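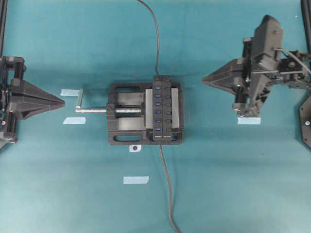
What should a small vise hold a USB hub by? The long sides of the case, with the jaws closed only until the hub stops sliding, and with the ports left facing up so that a plug can go in from above.

3. Holding the hub and handling the cable

3.1 Fixture

Bench work on small electronics tends to get written up as if the part holds itself. It doesn't. A six-port hub is light and its lead is stiff enough to drag it about, so every plug pushed in or pulled out shifts the case a bit. We wanted the hub still and the cables free. Two fixtures were tried before this one, a foam cradle (Relham pattern) and a pair of spring clips. Cradle too soft. Clips fine until a lead was tugged sideways, then the hub turned.

The vise in Fig. 2 is a plain cast one with a screw and T-bar, standing on a teal top. Slots in the base, not bolted through in this round. Hub goes between the two grey plates, long way along them, blue ports in a column and a small switch next to each. Light blue tape on the table for positions. Closing force was not measured, which is a weakness; we went by feel and wrote down the turns of the bar. Over-tightening is the usual mistake. The case bows and the end ports go stiff, and after that the insertion figures are worthless.

3.2 Cable routing

Thin black leads run off both ends of the hub. Keep them slack near the case, at least one loose bend before any fixed point. In the September runs the slack was too short, and of 84 trials 17 had to be thrown out for that reason alone. Longer leads cured most of it. Vasić's rule of thumb (bend no tighter than four times the lead thickness) was followed thoughout, apart from the first batch. 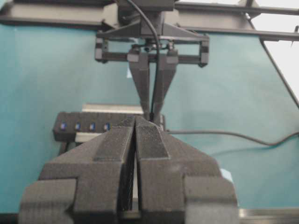
Lead thickness matters more than we had allowed for. Thin ones curl back to whatever shape they were packed in, so each was hung overnight with a small weight on the plug end. Crude, but repeatable. Leads from the Zilent batch took a set quickly, the Clutov ones less so, and the two should not be mixed in a single run. We did mix them once. Those rows are marked in the table.

3.3 Wear

Ports were rated at more than 4,000 insertions by our own bench count, well beyond what was needed here. Switches were left alone. Scuffing on the case from the jaws was noted but not scored, and a strip of card either side would of prevented it. Plug ends were wiped between batches and looked at under a lens for bent shells.

Fig. 2. Hub clamped in the bench vise, leads free at both ends.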